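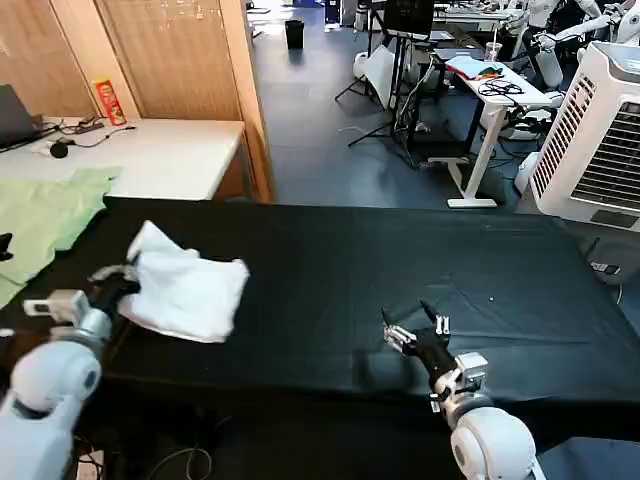 4.2 Folding small towels

This section applies to plain hand towels and face towels in the Flestex range. For bath sheets, see 4.3.

Preparing the surface

1. Cover the table with the dark cloth. Pull it toward all four edges until only soft creases remain.
2. Move cables, cups and other loose items off the cloth.
3. Place one towel on the cloth. It does not need to be flat at this stage.

Note: Towels must be fully dry. A damp towel holds its creases and will not stack evenly.

Opening the towel

4. Find a free corner and grip it between thumb and fingers.
5. Lift the corner until the flap hangs clear of the bunched part.
6. Follow the hem to the next corner and grip it with the other hand.
7. Raise both corners, shake once, and lower the towel with the far edge touching down first.

Caution: Do not pull on a corner that is caught under the bunch. The hem stitching may tear.

Folding

8. Bring the near edge to the far edge and line up the corners.
9. Smooth from the center outward with a flat hand.
10. Fold in half again, left to right.
11. Turn the folded edge toward you and place the towel on the stack.

Limit each stack to 50 towels. If the hems differ by more than a finger's width after step 8, return to step 7.

Section 4.2 revised August 2023, B. Boström. Replaces the Stulen sheet, form 184.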